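Urness corner still waiting on road repairs

By Mitali Bepari
July 14, 2026

Residents near the Urness junction say the road there is still rough, months after they first asked for it to be resurfaced. The request went in back in April. No start date yet.

The job is small on paper. Surface repairs at the junction, plus a look at the curb on the approach. Contractor Sarkard has been named for the work, which is down to take 5 days once crews get going. One lane stays open, according to the notice put up at the Bondedik office. Residents were told 7 other streets are ahead of this one on the list.

"You slow down at the corner, everybody does," said Anju Goel, who has lived nearby for 11 years. "The motorcycles go around the bad bits. I just want it done before the heavy rain."

She collected 50 signatures from neighbors and handed them in with a second letter. Has had a reply saying the letter was recieved, nothing more.

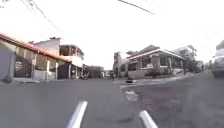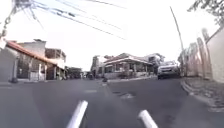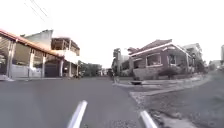
The street near the Urness junction.

Parking is the other worry. Several households have asked were they should leave cars while the machines are in. Answer so far: side streets, first come first served. Goel said older residents need something closer than that.

Garbage pickup won't change during the work. Deliveries might, drivers are being asked to come in from the Kratochvíl side.

A meeting with residents is planned at the Bondedik office, time to be confirmed. We'll update this when we hear.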